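Course Materials > Automation Safety > Handout 4

Grip Loss on Wrapped Stems

In the Carnow trials, the gripper completed 1,278 of 1,898 picks of artificial flowers before the series was stopped. Most failures followed one pattern: the tape twisted between the foam pads, the stem turned, and the controller read the narrower gap as a missed pick. It then opened and closed the jaws again without warning.

The second closing is the safety concern. Students must press the stop before reaching toward the jaws, even when the arm is still.
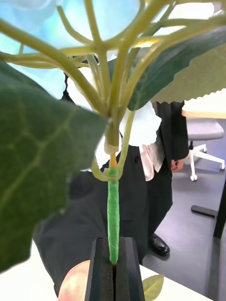 Stornbridge Department of Applied Robotics

For discussion: The Druvix controller logged 848 repeat closings. Consider whether a retry should require confirmation by the operator when a person is within reach.

© Stornbridge | Contact the department | Back to top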